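Rainwater notebook, November, after lunch

Right, the tank! The Vumesora one is in at last, 3,000 litres, sat on its slab behind the Dhillon building and looking far bigger than it did in the brochure. It filled to the overflow in eight days (a very wet eight days, mind) and I've been grinning at the level gauge like a fool. The water still comes through slightly tea-coloured, though. I'm blaming moss on the north roof, and the gutters want a proper scrape before I start swapping filters. 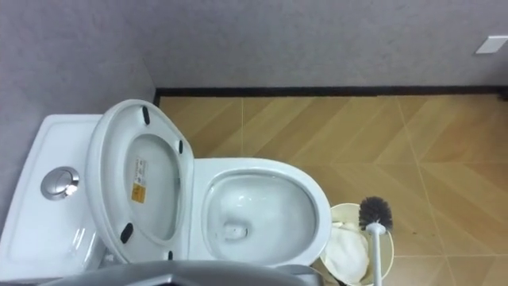
Push-button flush, lid up.

Pump next. The Boltgate one hunts on and off when only a trickle is being drawn, which drives me up the wall. I put a bit more air in the pressure vessel and it calmed down, but I'd like to leave it running overnight before I believe it. Non-return valve is fitted the right way round this time (yes, I checked the arrow twice). 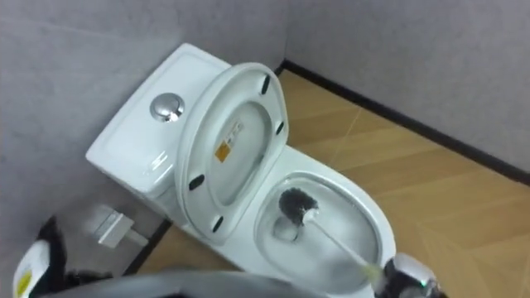
Filters and colour

Tried the coarse mesh alone, then mesh plus carbon. Carbon is much better to look at, but it cost us a fair bit of pressure, and I'm not keen on changing cartridges every four weeks. Could we have a settling barrel upstream instead? I've asked Gekent what they'd do with a mossy slate roof.
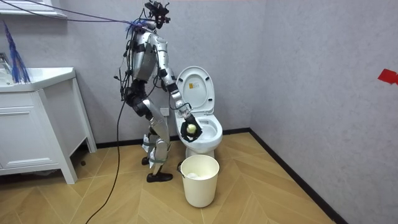
Gekent reckon a barrel would help with the grit but won't shift the colour, and they'd throw away the first flush off the roof before spending anything on carbon. Fair enough, I'll knock up a diverter from the leftover downpipe and jar some samples next time it rains.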